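Questions people ask me about the Illach walk

I've been leading the Prandport to Illach walk for long enough now that the same questions land in my inbox every spring, so I've put the answers on one page. If yours isn't covered, drop me a line and I'll add it.

How far is it?

Twelve miles if you go by the lighthouse, ten if you cut across the fields behind the chapel. Most people manage the long way and are glad of it by the end. The highest point is 246 metres, on the shoulder above Illach, and you get to it late in the day when your legs have already had enough. Sorry about that!

Do I need to be fit?

Fit enough to walk all day with a sandwich stop. There's one proper climb and a lot of up and down on the cliffs that doesn't look like much on the map. If you can do six or seven hilly miles without feeling wrecked, you'll be fine.

What time do we start?

8.30 in the morning from the harbour car park, by the ice cream kiosk. I do wait a bit, but the tide matters at the stepping stones, so please don't count on it. The machines take coins only and there's no phone signal down there, which catches somebody out every single time.

Can I bring my dog?

Yes, on a lead through the sheep fields. There are two stiles with no dog gate, so a big dog needs lifting over. Emlyn Bellis has carried his Labrador over both of them for years and has the back to show for it.

Can I bring children?

I'd say ten and up. Youssra El Khatib's two came with us last October and walked most of the grown-ups into the ground, but they're used to it. Under-18s need an adult with them for the whole day.

What about lunch?

Bring your own. We stop in the lee of the wall at Tolia farm, where you can sit on the grass and keep out of the wind. There used to be a honesty box with flapjacks and I still live in hope.

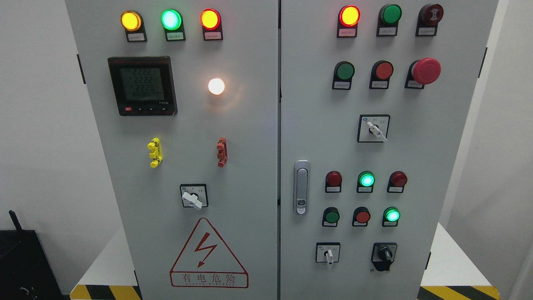
Take more water than you think you need as well. The tap at the farm is for the cattle trough and I wouldn't drink from it. A litre and a half does me on a cool day, two in summer.

Is there a toilet on the way?

At the harbour, and then at the pub at the end. In between it's hedges, I'm afraid.

What should I wear on my feet?

Boots with some grip left in them. The path past the old quarry is clay and after rain it's like walking on soap. I've seen people do it in trainers and I've seen the same people sit down very suddenly. Poles are handy on the way down into Illach, though I always forget mine.

What happens if the weather's bad?

We go in rain. We don't go in strong wind, as the cliff stretch is narrow and there's nothing to hold on to. I make up my mind the evening before and email everyone by 7 pm, so have a look before you go to bed.

How do I get back to the start?

The Zerouali minibus picks us up outside the pub at 5.15 and drops us back at the harbour. It's in the price. If you want to stay for a pint you can get the service bus later on, but check the times yourself – they change them more often than I change this page.
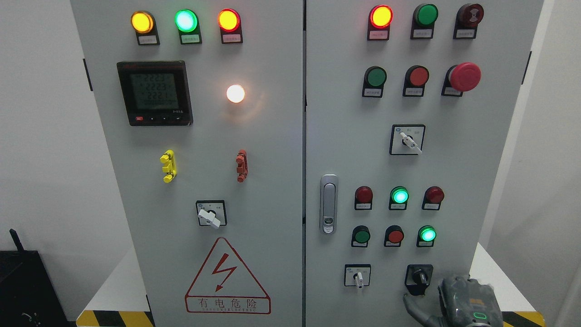
Control cabinet doors, with the three lamps lit on the left.

How much does it cost?

£9 for adults and £4 for children, which covers the minibus and a bit towards the path fund. We've raised over £200 for that so far and it's going on new boards for the boggy bit below the quarry. Tudur Voyle is doing the joinery, so they'll probably outlast the rest of us.

Can I join part way?

You can meet us at Tolia farm at lunchtime, but tell me first so I know to look out for you. Sakda Kaewsai does the back half every year and swears it's the better one. I think he just likes the lie-in.

Who do I book with?

Me, Emrys Wogan, using the form on the contact page. I'm slow with email in lambing season, so give it a few days before you chase me.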